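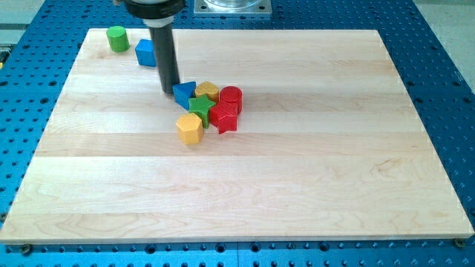

Audit claims are the part of a product page that students tend to believe too quickly. A line such as "every supplier audited" sounds like a finding, and it is usually a sentence written by the marketing department from a spreadsheet they were handed. Before you accept it, ask what one unit of the product is made of and how far back the audit went. Take a board like this one, long strips of pale maple glued side by side, the tone shifting a little from one strip to the next. The strips may share a log or they may not, and the surface won't tell you. The seller can audit the shop that did the gluing, print "audited" on the sleeve, and never ask who cut the timber. Electronics work the same way with more layers in between.

Week 6: Reading a supplier audit

Terms you need

First tier: the firm that invoices the brand. Most published audits stop here.
Announced audit: the factory knows the date. Treat the result as a record of what the factory looks like on a day it has prepared for.
Desk audit: a form, filled in by the supplier and read by someone in an office. Some brands count these in their totals without saying so.
Closed finding: a problem marked as fixed. Look for who marked it.

Case: the Mesuton earbuds

Read the Mesuton case in the packet before Friday. The brand sells a mid-priced set of wireless earbuds assembled by a contractor, Prudarport. Its campaign page says the company reviewed 4,000 worker responses and audited 200 suppliers. Both figures are large and both are probably true, which should not reassure you much.

The supplier list in the appendix has 500 names. The campaign page doesn't mention that, and it doesn't say how the audited ones were picked. If they were the suppliers who answered the email first, we have learned which suppliers answer email. Of the audits, 12 were unannounced. Those are the ones I would want to read, and they are the ones left out of the download.

The worker responses have their own trouble. They came through an app installed on phones during a shift, with a line leader present. I have no evidence that anybody lied. I also have no reason to think a worker in debt to a recruiter would type that into an app her supervisor had just set up for her.

What a better report looks like (a bit)

Negri, the battery maker in the second reading, publishes its failed audits with the factory name attached. Good. It also publishes them eighteen months late, by which time two of the factories had changed owners. Stanis, the label on both boxes, certifies the process for writing reports. It does not certify the factories. Check the wording on the label itself before you argue with me about this in section; last term half the room had it wrong.

For discussion

Pick one sentence from the Mesuton page and rewrite it so that it claims only what the appendix supports. Keep it to one sentence. Bring a gadget box or a printed product page from home if you have one, and mark every word on it that a buyer couldn't check.

Courses > Media and Supply Chains > Handouts > Week 6

Syllabus Readings Handouts Assignments Contact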